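Sorting donations for a charity sale

Covgate Hospice Friends took in 2446 items for last April's sale at Lirnwood Hall, and the slow part was checking them. A few habits help.

Small electricals
Wipe earbud cases with a barely damp cloth and clean the hollows with a dry cotton bud. Open the lid before pricing. Keep leads in a labelled bag taped to the item.

Board games
Check the pieces against the rules sheet. If any are missing, write it on the box - buyers don't mind if they know. Boards without pieces can go out at a lower price.
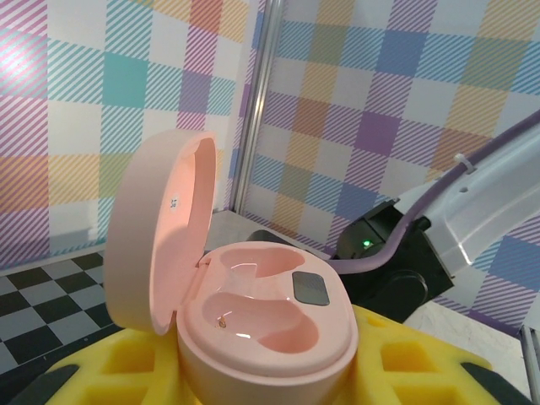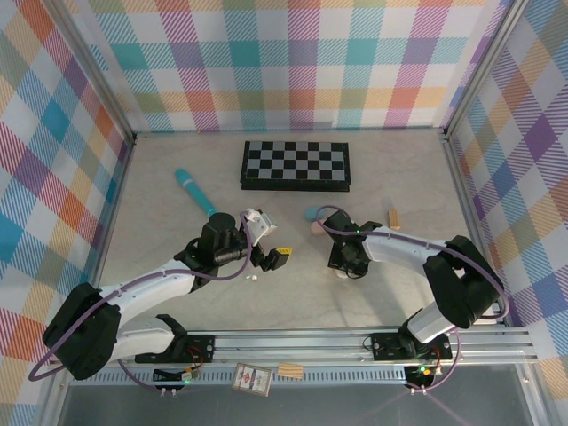 Labels
Use low-tack stickers and put them on a smooth surface. Old glue comes off with a little cooking oil, left for 15 minutes and then washed away with soapy water.

Boxes
Pack books flat in small boxes and stop before the box gets hard to lift. Write the contents on the side, as the top will be covered once they are stacked.

Anything unsold goes to the Skukley shop, which takes clean stock only.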